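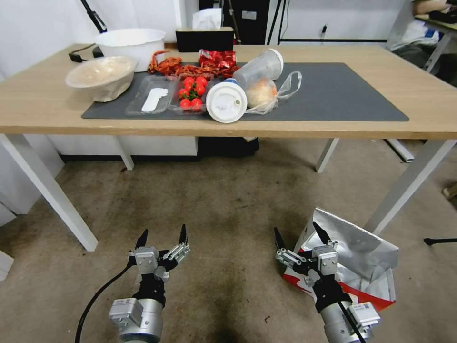 Nesrin Yurt objecte qu'une encre qui perle sur le papier n'est presque jamais trop vieille, et que la plume est à examiner avant de jeter le flacon. La remarque est juste et la fiche d'encrage a été reprise en conséquence. Elle concerne la planche de bande dessinée encrée à la maison, à la plume ou au pinceau, puis numérisée et reproduite en petit fascicule agrafé.

Plumes neuves

Une plume métallique sort de sa boîte couverte d'un film gras qui la protège de l'oxydation. Tant que ce film subsiste, l'encre se rétracte en gouttes et le trait s'interrompt. Dégraisser avec un chiffon imbibé d'alcool ménager, ou frotter doucement avec un peu de liquide vaisselle, rincer à l'eau tiède, essuyer aussitôt. Le passage à la flamme est déconseillé : il détrempe l'acier et les becs s'écartent au bout de quelques planches.

Tremper la plume jusqu'à l'œillet, sans le dépasser. Essuyer le dos sur le bord du flacon. En cours de travail, nettoyer le bec à chaque changement de case importante, surtout avec une encre contenant de la gomme-laque, qui durcit vite et que l'eau seule ne dissout plus une fois sèche.

Encre

Ne pas travailler directement dans le grand flacon. Transvaser 50 ml dans un récipient bas à large base, fixé à la planche à dessin par un anneau de ruban adhésif. Le reste demeure fermé, à l'abri de la lumière et du gel. Une encre épaissie se rallonge à l'eau déminéralisée, goutte à goutte. Si elle sent le moisi ou forme des filaments, elle est à éliminer.

La Drostden noire tient bien au gommage mais supporte mal la dilution – les lavis tirent vers le brun. Pour les gris, la Sonura donne un résultat plus neutre. Ne pas mélanger les deux dans le même godet.

Papier

Le bristol lisse convient à la plume. Le papier à grain accroche le bec et projette des gouttelettes ; le garder pour le pinceau. Pour les essais, nous utilisons le Stovadholm 1033, dont les deux faces diffèrent légèrement : la face d'encrage est celle qui reflète le moins une lampe rasante. Conserver les feuilles à plat, dans leur emballage d'origine, loin d'un radiateur.

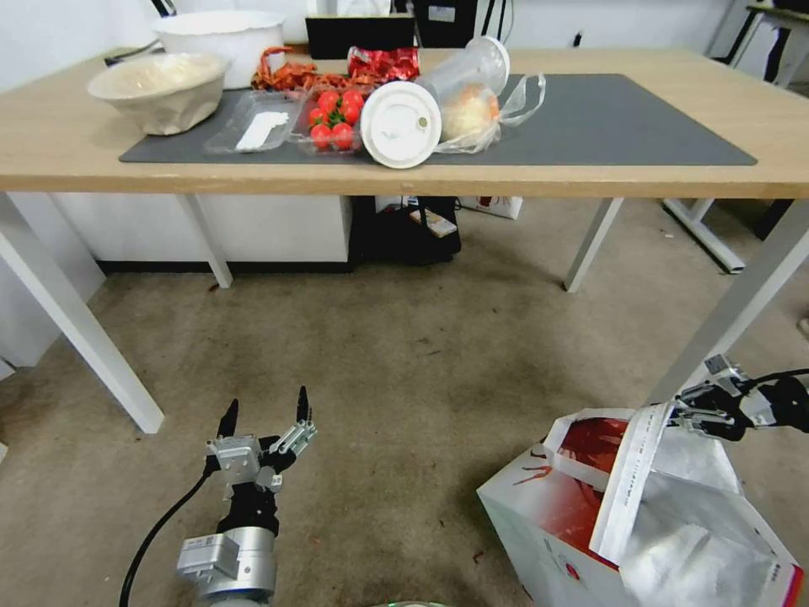 Les feuilles entamées se rangent entre deux cartons rigides, et non dans un tube. Une feuille qui a pris une courbure se redresse sous presse, entre des buvards propres, pendant une nuit.

Crayonné et gommage

Crayonner avec une mine dure, sans appuyer : un sillon dans le bristol retient l'encre et élargit le trait. Le bleu inactinique évite le gommage à condition que le logiciel de numérisation sache retirer cette couche. Vérifier sur une chute avant de commencer une série.

Pour gommer, attendre le séchage complet des aplats, plus longs à sécher que les traits. Gomme plastique blanche, toujours dans le même sens, la feuille maintenue près de la zone traitée. Évacuer les résidus avec une brosse souple. La main laisse du gras et étale le graphite.

Corrections

Sur un trait débordant, gratter d'abord avec une lame neuve tenue presque à plat, puis lisser au plioir. La gouache blanche ne vient qu'ensuite, en couche mince. Un phylactère à refaire entièrement se dessine sur une feuille à part et se colle par-dessus.

Numérisation

Les planches au trait passent à 1000 ppp en niveaux de gris, le seuillage étant fait après coup. Le réglage « noir et blanc » du scanner bouche les hachures serrées. Nettoyer la vitre avant chaque série. Pour les lavis, une résolution moindre suffit.

Mise en fascicule

Prévoir 3 mm de fond perdu sur les bords extérieurs et aucun texte près du pli. Le nombre de pages, couverture comprise, doit être un multiple de quatre. Plier chaque feuille séparément au plioir, assembler, agrafer, puis seulement massicoter la tranche – dans l'ordre inverse, les pages centrales dépassent.

L'agrafeuse à bras long Yalçınkaya traverse sans peine un cahier mince. Au-delà, Nermin Aydoğan préfère percer à l'alêne et coudre au fil de lin ciré, avec le nœud à l'intérieur du cahier.

Fiche révisée le 17 avril 2021.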